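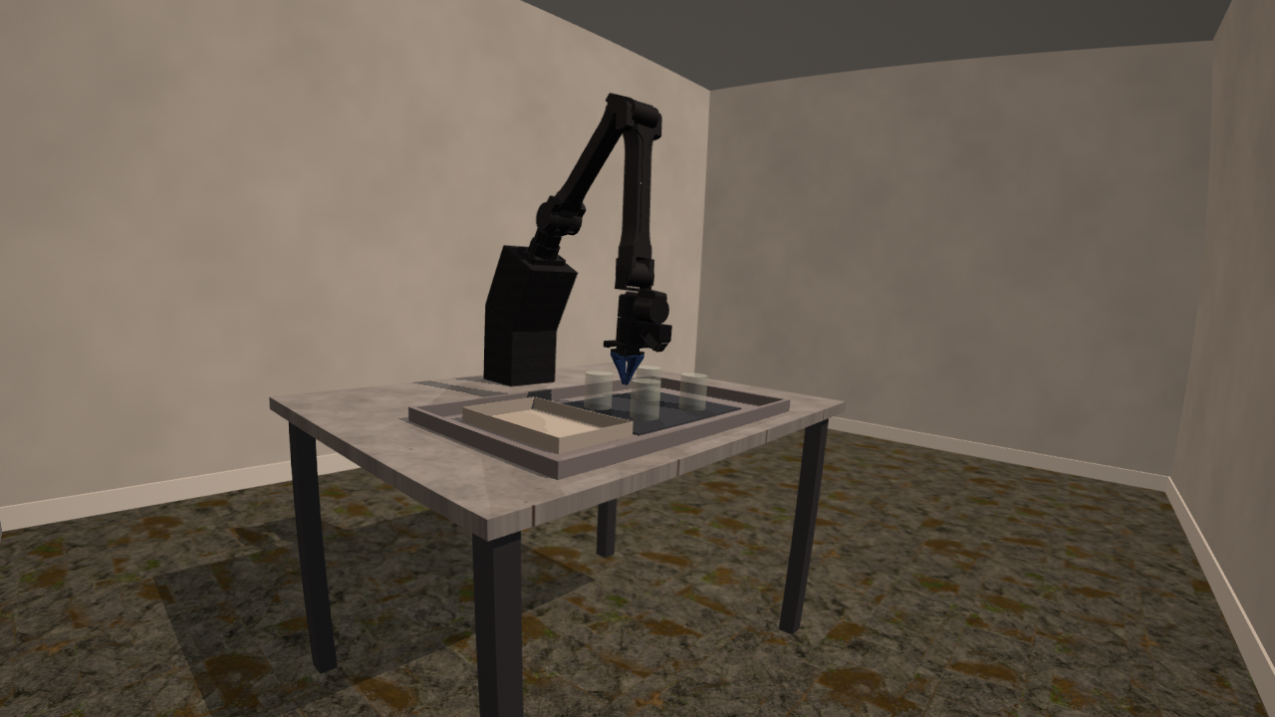
Filed under: Home > Surfaces > Sealers and Cleaners

Flirero Stone Sealer, 32 oz: Review

Flirero is a water-based penetrating sealer for natural stone. It soaks into the pores and cures below the surface, leaving no film on top. The label lists marble, limestone, travertine, slate, sandstone and unglazed tile. It does not list quartz composite, and the leaflet says to keep it off anything with a factory coating.

The bottle tested came from Hirnside, the hardware store in Nonmont, at shelf price. It was used on a honed limestone counter, a polished marble washstand, and a set of offcuts kept aside for staining. The comparison product throughout was Chou Stone Guard, a solvent-based sealer that has been on the same shelf for years.

Packaging

The bottle is squat with a wide base and does not tip easily. The cap has a child-resistant ring that takes more force than it should. There is no applicator in the box. A lint-free pad or a folded microfiber cloth works; a foam brush leaves bubbles that have to be wiped out. The opening is wide enough to pour from but too wide to pour small amounts from, and most users will want to decant into a dish.

Application

The stone has to be clean and fully dry. The leaflet asks for 2 coats with an hour between them. Each coat is flooded on, left for ten minutes, and buffed off before it can haze. The ten minutes is accurate on honed stone. On polished marble the sealer sits on the surface much longer and five minutes was enough; at ten there was already a sticky edge that needed a cloth dampened with fresh sealer to lift.

Odor is low. The Chou product requires an open window and gloves. Flirero also recommends gloves, but the smell is no stronger than that of latex paint and was gone by evening.

Coverage is given as 50 square feet per bottle for dense stone. The limestone used well over its share. Buyers with porous stone should plan on a second bottle for anything larger than a small counter.

Stain results

Offcuts were sealed, left for two days, and spotted with olive oil, black coffee, red wine and lemon juice. Spots stayed in place overnight under plastic wrap.

Oil: no mark on sealed limestone. Dark ring on the unsealed piece.
Coffee: faint shadow, removed with dish soap.
Red wine: visible shadow, reduced but not removed by a poultice. Chou left a lighter one.
Lemon juice: etched both sealed and unsealed marble. Penetrating sealers do not stop acid, and the front label's phrase "kitchen-proof" should be dropped.

Appearance

Flirero claims no change in color or sheen. On pale honed stone this is correct to the eye under daylight and under a warm bulb. On gray slate there is a slight darkening, more even than the darkening from Chou.
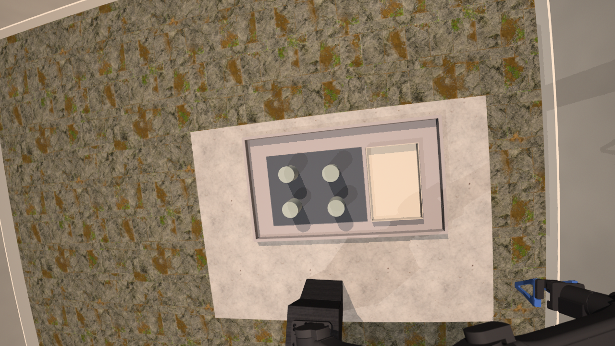 Color change is hardest to judge on stone with a busy surface. A small test patch in a back corner tells very little if the corner is darker than the rest to begin with. On a rough top such as this, cracked and pitted all over and running from beige to dark brown, I would put the patch well clear of the rust-orange blotches and the green flecks, and make it larger than usual. The pale, pinkish-cream board lying on it has the opposite problem: its mottling is soft enough that a lap mark or a missed wipe would be obvious. Pits also hold surplus sealer, and a flat cloth passes straight over them. A dry nylon brush followed by a clean towel gets most of it out. Any residue left in a pit dries to a whitish crust, and the leaflet does not mention this.

Durability

The water-drop test was repeated each Saturday on the limestone counter, which gets normal kitchen use and is wiped with a pH-neutral cleaner. Drops were still beading in the prep area when testing ended. Next to the sink they had begun to flatten and leave a dark spot after a few minutes. Flirero suggests resealing once a year. Near a sink, expect to do it sooner.

Storage

The leftover sealer was kept with the cap tight in an unheated utility room. It separated slightly and remixed with shaking. The label warns against freezing.

Good: low odor, even finish, strong on oil.
Less good: weak on wine, poor cap, optimistic coverage figure, misleading front label.

Rating: 3.5 out of 5. Recommended for indoor counters and washstands in pale stone. For slate that sees a lot of spills, Chou remains the better choice if the room can be aired.

Comments (3)

tilegrout51: Same experience with the cap. I moved mine to an old squeeze bottle and labeled it. Any idea if it can go over stone that was sealed with Chou before?

slatehearth: @tilegrout51 The leaflet says strip first. I didn't, and it just sat on top and went streaky. Took a whole afternoon with acetone to get it off.

backporch_k: Used it on a travertine shower floor in June. Fine on the walls, wore off fast where people stand. The wine result matches mine.

Contact | Corrections | Back to top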